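Learning a passacaglia on a short keyboard

I have been working on the same piece of music since the end of winter, and I said I would write down how it was going. It's a passacaglia in D minor from a photocopied album a neighbor left in a box on the curb. No composer is named on my copies. The first page of the album is missing, and the header on the rest only says "Nautiyal Edition, Book 2," which has not helped me find it anywhere. I've asked at the library twice.

The piece is built on a bass line of four measures. It goes down from D to A by step, then back to D with a jump at the end. After that it starts again. On top of it there are variations, 35 of them by my numbering, each as long as the bass line. Four times 35 is 140 measures, and that's the whole piece. There's no introduction and no coda, only a held chord after the last one.

I play it on a Brotari, a small digital piano with fewer keys than a full one. I bought it used. The keys are weighted but the action is light at the top and heavy at the bottom, and the low A I want for the last chord isn't there. I play it an octave up. For the first few weeks this bothered me and then I stopped hearing it.

My method at the beginning was bad. I started at variation one and went forward until I made a mistake, then went back to one. By April I could play the first ten very well and had never touched the last fifteen. The early ones are mostly quarter notes and don't teach the hands much. The hard material begins at 19, where the left hand gives up the bass line and the right hand has to carry it in the top voice while also playing something else underneath.

So I changed the order. I copied the bass line onto an index card and put it on the music rest where I could see it. Then I worked on the variations in pairs, starting from the back. Two at a time, 34 and 35, then 32 and 33, and so on. Each pair got eight slow passes with the metronome and then I stopped, even if it was going well. On a good evening I got through two pairs. On a bad one I did one pair and practiced scales.
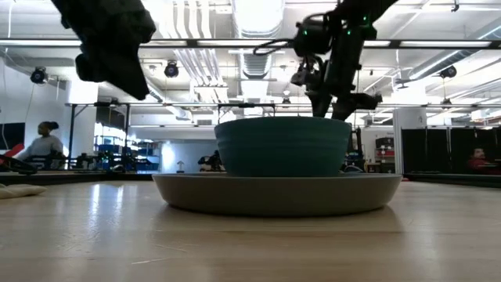 Working backward only makes sense if you already know the ending, one reader, Ilse, wrote under my spring post, and she thought I'd lose the build of the piece by learning it in that order. She had done the same thing with a set of variations for recorder and ended up with a strong finish and a first half she always rushed through to get there. Her advice was to play the bass line by itself for the full length before every session, all 35 times, and imagine the rest.

I tried that. It takes a little under nine minutes at my tempo. The first time I lost count of where I was and probably played it 36 or 37 times. I did it every session for two weeks and then cut it down to once a week. It did help with one thing. I had been slowing down at the end of each variation, a small drag on the last beat before the D came around again, and I had no idea. With only the left hand going you can't miss it. I recorded it and the drag was there in every single one.

The fix was to stop thinking of the fourth measure as an ending. I marked a pencil slur on my copy from the third measure of each variation into the first measure of the next one, and I practiced those joins without the middles. Third and fourth measure, then first and second of the next, stop. Some joins are easy. The one from 18 to 19 is not, as the hands have to trade jobs on the barline. I still get it wrong almost half the time.

Fingering was the next problem. The album has printed fingerings in a few places and I don't trust them. They put the thumb on B flat in variation 22 for no reason I can see, and my hand turns in and can't get out again. I wrote my own over the top and then changed them twice, so that page is now close to unreadable. I may copy it out by hand. I have a pad of Unex staff paper in the closet from when I thought I would write songs.

A word about the metronome, as I know some people hate them. Mine is an old Nesari with a dial and a click that sounds like a pencil on a desk. I use it for slow work and turn it off for anything close to real tempo. I also tried setting it to click once per measure, and after that once per four measures, which for this piece means one click per variation. That last one is difficult. You play along feeling fine, and then the click comes in early or late and you find out what you've been doing. I'd recommend it to anyone working on a ground bass piece of any kind. Start with a tempo you think is too slow.

I keep a practice log in a cheap notebook. I write the date, the variations and the number of minutes. I added up the minutes last night and got 927 since I started the pairs. That seems low to me for how much of my evenings it has taken, but I don't write down the time spent sitting there looking at the page. 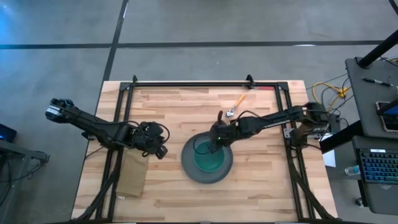
Of those minutes, more than a third went to variations 19 through 24. That group is where the piece turns to D major, at 25, and the six before it seem to be getting ready for the change. The bass gets chromatic. Instead of four notes going down there are seven, squeezed into the same space, and the harmony on top goes to some odd places. I played the chords of 23 as blocks for a week before I could hear where they were headed. Once I could hear it, the notes were much easier to find.

The major section itself is easier than what comes before it. It's quiet and most of it sits in the middle of the keyboard. I was tempted to play it slower than the rest and I did for a while. On the recording it sounded like a different piece had started. Now I try to keep the same pulse and just play it softer, with less pedal. The pedal on this keyboard is either on or off with nothing between, so "less" means I lift it more often.

Then the minor comes back at 30 and it's sixteenth notes until the end. Because I learned these first they are in good shape, and Ilse was right about what that would do. I get to 30 and speed up. The recording from last week is several clicks faster at the end than at the start. I don't think a listener would mind, and a bit of that may even be right for the piece, but I'd like it to be something I decide on.

Where things stand now: I can play all 35 with the music in front of me, not always on the same evening. Memory is another matter. I have the bass line, obviously, and I have the order of the first twelve by the pattern in the right hand (plain, plain, dotted, dotted, thirds, thirds, and so on, they go in pairs). From 13 on there are several that start with the same four notes and go different ways, and from memory I take whichever one comes up. Once I went from 14 straight to 17 and didn't notice until I was finished and checked the time.

For August the plan is joins in the morning before work and one full run at night, with the recorder going. I'm going to leave the fingerings alone. I also want to try it on a real piano at least once, with the low A. There's an upright in the basement of the library, and the woman at the desk told me it was tuned last year and I could have it until closing if there's no story hour.

If anyone recognizes the bass line from what I've written here, or has a copy of Book 2 with the first page still in it, please leave a comment. I'd like to know who wrote it, and whether there was a tempo marking.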